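À propos de Skaleck

Skaleck est un studio de mixage et de mastering installé à Greltport. L'activité couvre le rap, la trap et le R&B, du montage des prises de voix à la livraison des fichiers pour les plateformes et le vinyle.

Le catalogue compte 2,431 titres mixés ou masterisés, dont 66 albums complets. L'équipe réunit 14 ingénieurs du son, répartis sur deux sites : les cabines voix et la régie A à Greltport, le mastering à Ratstead.

Les sessions sont acceptées en WAV 24 bits, 48 kHz minimum, pistes séparées et sans limiteur sur le bus principal. Les instrumentales stéréo sont admises – le rééquilibrage de la basse y reste limité. 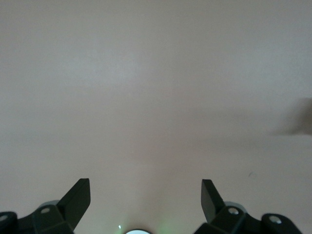
Chaque mix comprend une version a cappella, une version instrumentale et une version sans paroles explicites. Les crédits de production et les samples déclarés sont archivés dans Srisuk, notre base interne, consultable par les labels clients.

Les deux sites ferment en août.

Page mise à jour le 22 avril 2026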